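Filed under: Datasets / Manipulation / Language-conditioned pushing

Bellamy: block pushing with spoken-style instructions

Last updated: March

Welcome, and thank you for taking a look at Bellamy! This is the data card for our tabletop pushing set, the one we used for the Trostlow policy and its various descendants. We've tried to write down everything we wish we had known when we started, so it runs a bit longer than a data card probably should. If you only want to load the episodes, skip down to "Loading" and come back when something puzzles you.

What is in it

Bellamy holds 1200 episodes of a robot arm pushing small colored blocks over a flat wooden board with a straight rod. There is no grasping anywhere in the set. Each episode comes with the camera stream, the commanded position of the rod tip, and at least one written instruction, along the lines of "slide the red cylinder toward the blue triangle" or "pull the yellow hexagon away from the group."

The blocks come in four colors, with two shapes to a color: a star and a cylinder in red, a star and a cylinder in green, a triangle and a cube in blue, and a heart and a hexagon in yellow. We picked the shapes so that neither color nor shape alone would always be enough. "The star" could mean the red one or the green one, and "the red block" could be the star or the cylinder, and people really do talk that way when they're in a hurry. We kept those instructions in - they are marked with the ambiguous flag, and you can filter them out if your method needs a single clear target.

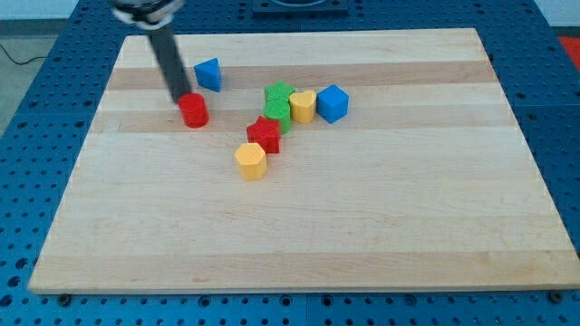
Rod tip at the red cylinder, with the blue triangle nearby and the other six blocks bunched together.

Bunched layouts deserve a word of their own, as they gave us more trouble than everything else combined. When blocks sit right up against each other, a push meant for one of them can easily carry its neighbors along, and the camera may only get a partial view of whatever is behind. Our first policy did nicely on spread-out boards and then went to pieces on clusters. What helped was training on short relabeled segments: we cut each long episode into pieces of 10 seconds and asked annotators to describe what moved in each piece, whatever the original goal had been. A clumsy push that drags 2 blocks is still a perfectly good example of dragging 2 blocks, once somebody has said so in words.

How it was collected

Operators at our Wustilwood lab steered the rod by hand controller and worked from prompts read aloud. The relabeling was done later at Grastitz, by people who had not seen those prompts. Every segment has 3 descriptions from different annotators, and we left their spelling and phrasing alone.

Loading

Each episode is a folder with frames, actions.csv and labels.json. Times are in seconds from the start of the episode. Positions are in board coordinates, with the origin at the corner nearest the robot base, on the robot's own left.

Known problems

The two green blocks are very close in shade, and when one stands in front of the other they can look like a single piece. A few annotators described them that way, so please treat green labels in crowded layouts with some care. Fast moves also blur the end of the arm, and we have not removed those frames.

Questions and corrections go to Peter Kratochvíl, who looks after the label files and is very happy to get bug reports - please include the episode folder name and the time of the segment.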